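### 4.2 Entry rules and late withdrawals

Our second data set covers players who withdrew from a tournament after the main draw was made. We coded 268 withdrawals from the regional circuit, using the notices kept by the event offices in Venenville and Trenitz.

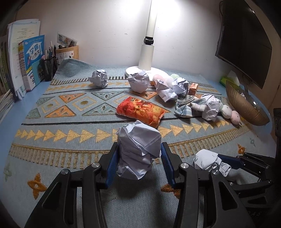 Of these, 197 gave a medical reason. Another 30 were tied to travel papers or border rules, and in 17 of those the player had already arrived in the host country. The rest gave no reason or cited a family matter.

Derkach and Ostapchuk coded the notices separately and then compared their lists. Where they differed, Benavides made the final call. Most of the disputes were over notices that named both an injury and a visa delay - we placed these under the reason listed first.

Figure 3. Two gripper fingers holding a crumpled ball of white paper over a woven cloth.

Border cases were resolved later than medical ones, often on the evening before the first round. Alcantara and Le Roux found the same pattern in their earlier study of the Whitfield indoor events, although they counted only singles players. Doubles teams are included in our count, and one withdrawal usually removed both partners from the draw.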